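The Last Ferry to Ura

3 min read

The ferry office at Candholm opened at two in the afternoon, and by then my mother's piano had been sitting on the wharf since breakfast. It was wrapped in grey blankets and tied with blue rope. The tide was coming up and the sky over the strait had gone the colour of slate.

The clerk looked at my docket, number 3812, and then at his screen.

"This says a cabinet," he said.

"It's a piano."

"A piano's different freight."

I told him I had booked it as a piano. He turned the screen so I could see it. Someone at Nidix, the carrier, had typed in cabinet, and cabinets went on the deck with the feed bags and the bicycles.

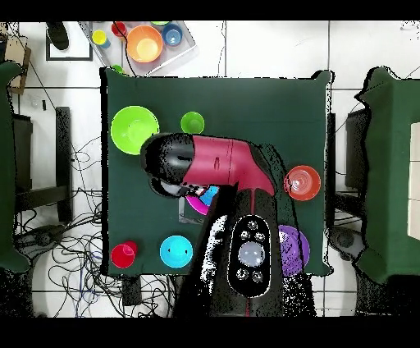
Could it go inside, out of the weather? Only if the purser agreed to give up the space beside the stairs, and the purser was still at lunch.

So I waited. I sat on the piano stool, which was the one thing I hadn't wrapped, and ate a sausage roll from the kiosk. My sister had not wanted the piano. She had a flat in the city with neighbours on three sides, and she said the bottom octave had been dead for years anyway. She was right about that. Our mother used to play around it, leaving holes in the hymns, and we grew up thinking that was how they went.
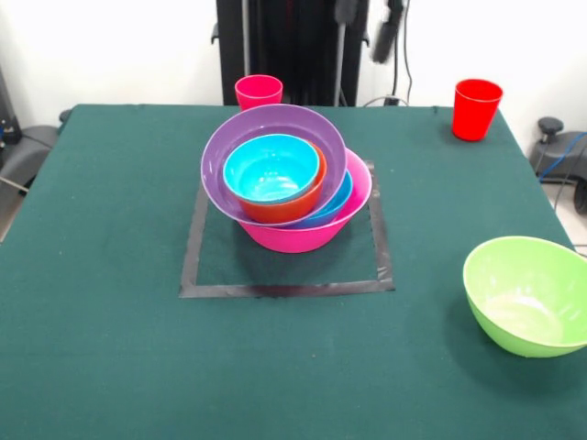

The purser came back and walked around the thing twice. She lifted a corner of blanket and pressed a key through the gap. It gave a flat, furry note.

"Who's it for?" she asked.

I said it was for me. I had taken the old Hlongwane house on Ura, past the jetty, and there was a front room with nothing in it. I didn't say that I couldn't play. She seemed to be working out the weight.

"Beside the stairs, then," she said. "But you stand with it the whole way."

It took four of us to get it up the ramp. One castor caught on the lip and the whole frame hummed – a long, low sound, coming from the end of the keyboard I'd been told was dead. We all stopped and listened until it faded.

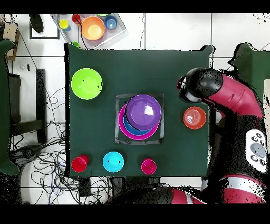

Bottom end's still alive, one of the deckhands remarked, and added that his nan's had done the same after a flood. Get the damp out slowly, he said, and leave the lid up.

The engine started. I put one hand on the blankets and kept it there, and behind the stern the lights of Candholm came on along the wharf. I could feel the strings moving a little with each swell.

41 shares · 3 comments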